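## 4. Teach the apple pick by remote control

1. Load the practice scene and take hold of the hand controller.
2. Switch to the close-up view and steer in slowly until the apple's crown and stem are both in sight — this is the fun part!

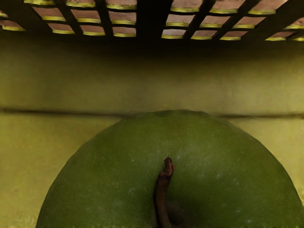 3. Line up on the brown stem, then close the grip with a gentle squeeze.
4. Lift, pause, and press **Save**. Great, your first demo is in!

**Note:** Record 23 good demos before you start training. Small differences between them really help.

**Caution:** Never switch from the simulator to the real arm while holding the trigger.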